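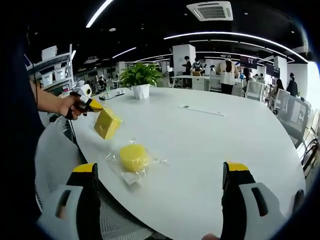 Runder Tisch, Großraumbüro: zwei gelbe Schwämme in Klarsichtbeuteln, dahinter eine Topfpflanze.

Skendville Tischobjekte, Teilsatz Schwämme

Inhalt
Der Teilsatz enthält Aufnahmen einzeln verpackter Haushaltsschwämme auf einer weißen Tischplatte. Er umfasst 48 Sequenzen und gehört zur Objektgruppe Reinigungsbedarf. Die Schwämme bleiben in allen Sequenzen im Beutel.

Objekte
schwamm_a: gelb, rechteckig, Klarsichtbeutel
schwamm_b: gelb, rundlicher Umriss, Klarsichtbeutel mit kleinem weißem Papieretikett

Der Text der Etiketten wird nicht transkribiert. Als Objektgrenze gilt der Rand der Folie. Die Kontur des Schwamms wird als zweite Maske geführt, sofern sie durch die Folie erkennbar ist. Spiegelungen auf der Folie zählen zum Beutel.

Umgebung
Der Tisch steht am Standort Erholm. Pflanze, Kabel und die Kabelführung in der Tischplatte gehören zum normalen Bestand und werden als Hintergrund annotiert. Bürostühle erhalten die Klasse moebel.

Dateien
sequenzen/ Einzelbilder, je Sequenz ein Ordner
masken/ PNG, Werte 0 bis 3 (Hintergrund, Beutel, Schwamm, Möbel)
objekte.csv Objektliste mit Form, Farbe und Verpackung

Bekannte Einschränkungen
Bei stark zerknitterter Folie weichen die Beutelmasken zwischen benachbarten Einzelbildern ab. In 91 Einzelbildern fehlt die zweite Maske. Unverpackte Schwämme liegen im Teilsatz Kwok, Tücher und Bürsten im Teilsatz Gitau. Die Objektnummern ab 200 sind für Nachträge reserviert.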